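I'd been at Grendik ten minutes when Hawi Degefa handed me the controls and told me to pick something up. Easy, I thought (it wasn't!). Every go gets saved as an example for the learning system, fumbles and all, and she wants 1,000 of them.
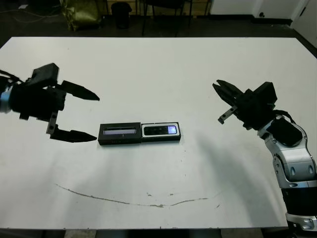
*Two grippers, two small black boxes and a well-scuffed white table at Grendik.*

They were on 366 when I arrived. I added 19, of which Hawi kept eight – she's very polite about the rest, and I'm still rather proud of mine.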